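Planning for Equipment, Handout 4: The Arm Is the Cheap Part
Course notes, Prulstead evening program. Instructor: Meenakshi Pandey

Bring your draft budgets from last session. If yours has one line on it and the line says "robot," please sit near the front.

1. What the quote covers

The vendor's quote covers an arm, a controller and a cable slightly too short for your room. It leaves out the table, the base plate, the gripper more often than you'd think, training, and the month in which production slows down while everyone gets used to the thing. For our case study, the Trallasow packing cell, the arm came to 30 percent of the first-year spend. The class guess was closer to 80.

We work from a simulated cell before asking anyone for money. One arm, one wooden table, a few small blocks standing in for product.

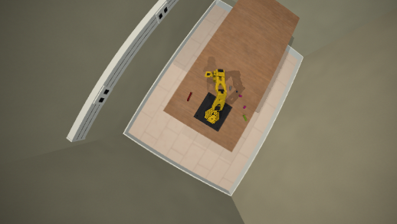 Ashok Sachdeva objected that a simulation has never once had to wait for an electrician, and that a plan built on one will be late by exactly that long. I accept the objection. Put the electrician in the plan, with a date, and then add a second date.

2. Reach before price

Students like to start with payload, because payload is a big number on the brochure. Start with reach. Write down the farthest point the gripper has to get to, and the nearest, which is the one people forget. An arm that can touch the far wall may be quite clumsy close to its own feet.

In the simulated cell the arm stands on a flat black plate, and it has to come down over small pieces lying close together. Close spacing costs money. It pushes you toward slimmer fingers and a better gripper, and those belong on their own line. 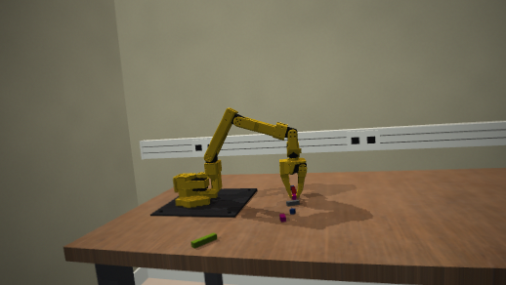 The same goes for height. If the arm has to lift over something, you are paying for clearance, and possibly for a ceiling you don't own yet. Measure the room with the lights on and the shelving in. Flornia measured theirs empty and bought a very nice arm for a room that no longer existed by April.

3. The gripper line

Budget for two grippers. The first will be chosen by someone who has seen the product, and the second by someone who has tried to pick it up. Ask the vendor for:
- finger stroke, open and closed
- price of spare fingers, and how long they take to arrive
- who pays if your smallest part doesn't fit

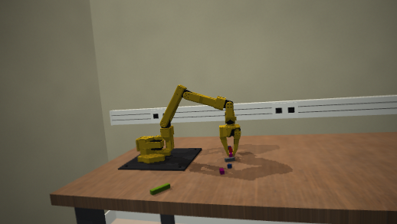 4. Floor space

Draw the cell from overhead, to scale, with the arm at full stretch in every direction. Then draw the person who has to refill it. Most first drafts have no such person.

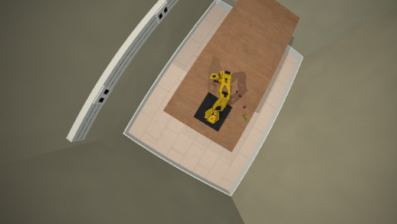
Leave space for the controller cabinet too, and for its door, which opens. Our Nautiyal worksheet has a column for this, and 3 of you left it blank last time.

5. Contingency

Use 25 percent for a first cell. You may go lower on your second, when you will have learned enough to be frightened of different things. Contingency is not for upgrades. Kanchan Dhillon's sample budget is in the course folder and shows how to write this so that finance leaves it alone until at least midyear.

For next session: one page, all lines filled in, electrician included. Worksheets go to Abhishek Chaturvedi, room 103.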